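Pindden Robotics Club

About us

Pindden Robotics Club is the student robotics society of Postmont College, Waltport. It is open to every student of the college, in any year and on any course, and to pupils of the three partner schools who are aged 14 or over. The club has 89 members in the present session. Just under half of them study a subject other than engineering.

The club began as a lunchtime group attached to the electronics course, with a single line-following kit and the use of one bench. It is now a recognised society of the college with its own constitution, an annual grant from the Students' Association and a place on the college's enrichment programme. Members who attend regularly may have their hours recorded on their college transcript.

What we do

The work of the club is divided between two sections. The Build Section designs and makes small mobile robots for the regional schools and colleges league. The Handling Section studies how a robot arm can be made to pick up, sort and put down ordinary workshop parts, and most of its work is carried out in simulation.

Simulation was adopted by the Handling Section for practical reasons. A large arm is costly and must be supervised at all times, and only one group can use it at once. A simulated arm can be used by every member on a college computer, at any hour the building is open, and a mistake in the program costs only the time taken to start again. Members are expected to show that a program runs safely in simulation before they ask for time on any physical equipment.

The Lu project

Lu is the name given to the club's main simulation project, which is now in its second year. Students have built a virtual workroom in which a white robot arm is fixed to a worktable and given loose parts and hand tools to deal with. The room itself was modelled by first-year members as an introduction to three-dimensional design, and it has a window, a whiteboard, a side bench and a desk with a computer monitor. The purpose of these surroundings is to give the vision programs something more demanding than a plain background.

The parts on the table are mostly grey, and the table itself is dark. Members chose this deliberately, as parts of similar colour are harder for a program to tell apart, particularly where the shadow of the arm falls across them. A shallow tray is provided for sorting.

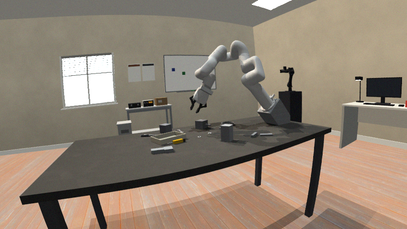

Each project team is given a set task at the start of term and writes a program to complete it. Tasks are marked on accuracy, on the time taken and on the clarity of the written record. A team may make up to 33 attempts at a task before submitting its results, and every attempt must be entered in the team log, including those which fail. The logs are kept by the club and are made available to new members as a teaching resource. There are at present 182 entries in the collection.

Training

No previous experience of programming or electronics is required. New members follow an introductory course in the autumn term, which covers basic programming, the movement of jointed arms, the use of the simulation software and safe conduct in the workshop. The course is taught by second-year members under the guidance of college staff. Members who complete it may join either section, and may change section at the start of any term.

Competitions and events

The Build Section enters two teams in the regional league each year. The Handling Section holds an internal contest in April, in which all teams attempt the same unseen task within 180 minutes. Parents, partner schools and local employers are invited to the presentation of results that follows, and teams are asked to explain their methods to the visitors.

The club also provides demonstrations at college open evenings and receives visits from primary schools in Waltport by arrangement.

Membership and meetings

The club meets twice weekly during term in the Design and Technology building, from 4.15 pm until 6 pm. Members under 16 must provide a consent form signed by a parent or guardian. There is a small termly subscription, which is waived for students in receipt of the college bursary.

Students wishing to join should collect a form from the Student Services desk. Partner schools should apply through their usual college contact. Applications received after the introductory course has begun will be held over to the following term.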